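Marnano House Family Lodging
Progress report to the Dixit Fund
22 November 2024
Prepared by Awuor Muli, program lead

Dear Poonam,

Thank you for your patience with this report, and for the kind note you sent along with the reminder. It has been a full season at Marnano House and I kept wanting to wait until one more thing was settled before I wrote to you, which is a habit Geeta has been teasing me about for years. Not everything is settled even now, but there is a good deal to tell.

Where we are with the grant

As you'll remember, the grant was made so that we could offer free overnight lodging to families who travel a long way to be near a relative in the hospital at Drernow. Before the grant we could only help in the daytime. People would come in for soup and a shower and a chair by the window, and then at nine in the evening we had to send them off to a motel they couldn't afford or back to their cars. That was hard on them and, I will admit, it was hard on us too.

We opened the upstairs for overnight guests in March, a little behind the plan you approved. The delay was the fire inspection. The inspector wanted a second handrail on the back stairs and a different kind of closer on the landing door, and the closer had to be ordered twice when the first one came for a left-hand door. Once that was done we passed, and we had our first guests that same week: a grandmother and her two grown sons, who stayed while her husband had heart surgery.

We have now given more than 50 families a place to sleep. Some stayed a single night and one couple stayed with us for most of the summer while their baby was in intensive care. They have gone home, all of them together, and a card from them is pinned up over the kitchen phone.

What families tell us

Mamta Bansal has been sitting down with guests toward the end of their stay, when they are willing, and asking how it went. She doesn't use a form for this anymore. We started with a form, and people filled it in politely and told us nothing, and then they would stand in the hallway with their coats on and tell Mamta everything. So now she makes tea and writes up her notes afterward.

The thing we hear most often is how much it matters to be able to walk to the hospital. Several people have said they slept properly for the first time in days knowing they could be at the bedside in ten minutes if the phone rang. We also hear that the kitchen is too small when more than one family is cooking, and that the late check-in arrangements were confusing in the first few months. Both of those are fair. The late check-in is much better since Geeta rewrote the instructions and we put a light over the side door. The kitchen I will come to below.

One man asked for something I hadn't thought of, a place to make a phone call where his children wouldn't hear him. We cleared out the old linen room off the downstairs hall and put in a chair and a lamp and a box of tissues, and it is in use nearly every day.

Working with the hospital

Brijesh Bajpai, in the social work office at the hospital, remains our main contact and sends us most of our families. He and I talk on the phone most mornings. In the spring we were getting referrals late in the afternoon for people who needed a bed the same night, and we couldn't always manage it. He now lets us know as soon as a family looks likely to need us, even if it isn't certain, and we pencil them in.

I would still like to see more referrals from the children's ward. The staff there change often and I don't think all of them know we exist. Geeta and I have been invited to speak at their January staff meeting, and we'll bring muffins, which never hurts.

Money

Spending is close to the budget you approved. The one line that has gone over is laundry. We had assumed we could wash everything ourselves, and with guests coming and going we simply couldn't keep up, so since summer the sheets and towels have gone out to Vukton twice a week. To cover this we would like to move $2,000 from the furnishings line, where we came in under, thanks to some generous donations. I would be grateful for your written approval when you have a moment.

The guest rooms

We tried to keep the rooms plain and restful, with white bedding, pale wood, and a nightstand within reach for glasses and a phone. Guests seem to like the quiet of them.
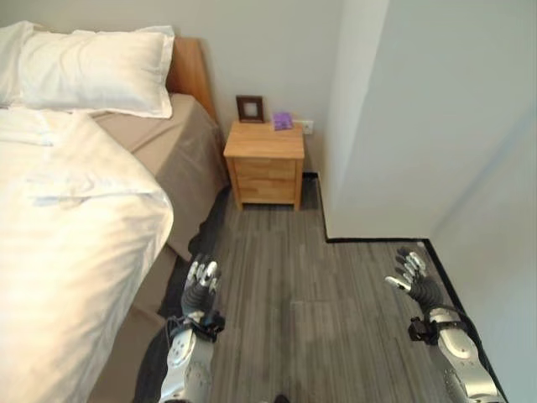
What comes next

The kitchen is our first job for the new year. We'd like to add a second stove and take out the big pantry cupboard so that two families can cook at once without bumping elbows. Mamta is collecting quotes now and I'll send them to you once we have them all, along with a sketch of the layout.

We also need another person for the overnight desk. Geeta is covering far too many of those shifts herself, and she won't complain, so I am complaining for her.

If you are able to visit, please do. Mornings are best, before the families walk over to the hospital, and there is always coffee on.

With thanks and warm wishes,
Awuor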